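Silver Rings and Slow Heat: Talking Brazing With Gyu-bin Baek

Gyu-bin Baek has been joining metal for 25 years, first with a torch and now mostly with induction coils. He runs the brazing cell at Handberg, a contract shop that makes fluid fittings, tool bodies and small heat exchanger parts. We spoke with him on July 3, 2018, shortly after the shop moved its carbide tool work from hand torches to a bench-mounted induction station.

Baek said the move was driven by scrap. Handberg had taken on an order from Drilia, a maker of masonry bits, for 1,160 carbide-tipped shanks. The first batches were torch brazed, and too many tips came back cracked.

"The carbide doesn't grow as fast as the steel when you heat it," he said. "A torch puts heat wherever the operator points it. If he stays on the tip a second too long, you have a stress in there, and you may not find it until the customer does."

With induction, the coil is shaped to heat the steel first and let the carbide come up with it. Baek built three coils before he was happy. The first was a plain round helix, and it overheated the front edge of the shank. The second was wider at the top and heated evenly, but loading it was awkward and operators kept bumping the copper. The one in use now is an open-sided coil, so the part slides in from the front.

"People want to talk about the power supply," he said. "I spent one afternoon on the power supply and most of August last year on coils."

Alloy and flux

The shop uses a silver-based filler with a solidus that suits the steel, in the form of a trifoil shim with a copper center layer. Baek prefers shim over paste for carbide because the copper takes up some of the strain as the joint cools. For the smaller fittings he uses preformed rings.

He brazes the tips at 693 degrees Celsius, measured with an infrared sensor aimed at the steel just below the joint. The sensor was another source of trouble. Flux changes how the surface reads, and for the first few weeks the numbers drifted from part to part.

"We were chasing the temperature up and down, and the joints looked the same," he said. "Then we moved the aim point below the flux line. After that the readings settled."

Operators apply black flux by brush. He has tried dispensing it automatically and went back to the brush, mostly on account of clogged needles. Parts are degreased before assembly and handled with clean gloves after that.

Asked about joint clearance, Baek said he still sees drawings that leave it out. He sends those back. On the Drilia job the pocket depth varied between lots, and he had the machinists at Ha, the outside shop cutting the shanks, add it to their inspection sheet.

"If the gap is too tight, the alloy can't get in. If it's too wide, it won't hold itself there," he said. "You can't fix either one with more heat." 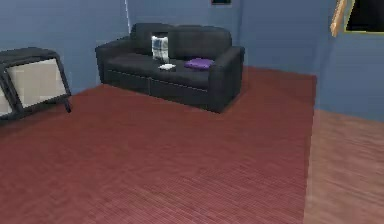 Training the operators

Handberg has three people trained on the induction cell. Baek starts them on scrap shanks with no filler at all, so they can watch the color come up and compare it with the sensor reading. After that they braze a set of parts and section them with a cutoff wheel to look for voids.

"I make them cut up their own good-looking ones," he said. "A nice fillet on the outside doesn't tell you what's in the middle."

He said former torch operators learn the cell quickly, though they tend to hold the cycle too long. Newer hires trust the timer more than they should. Both groups get the same written procedure, which covers loading, flux, cycle start, cooling and washing. Parts cool in still air on a ceramic board and are not quenched.

What comes next

The next project is for Nudeo, which needs copper tube joined to brass manifolds. The joints are close together, and heating one can soften its neighbor. Baek is testing a flat coil that would bring all the joints on one side up together, with flux concentrators to keep the field off the thin tube walls.

He doesn't have a cycle time he is willing to quote yet. The test pieces so far have been leak free under air pressure, but the brass is getting hotter on the inlet side than he would like.

"I'll probably have to make another coil," he said. "I've already ordered the tubing for it."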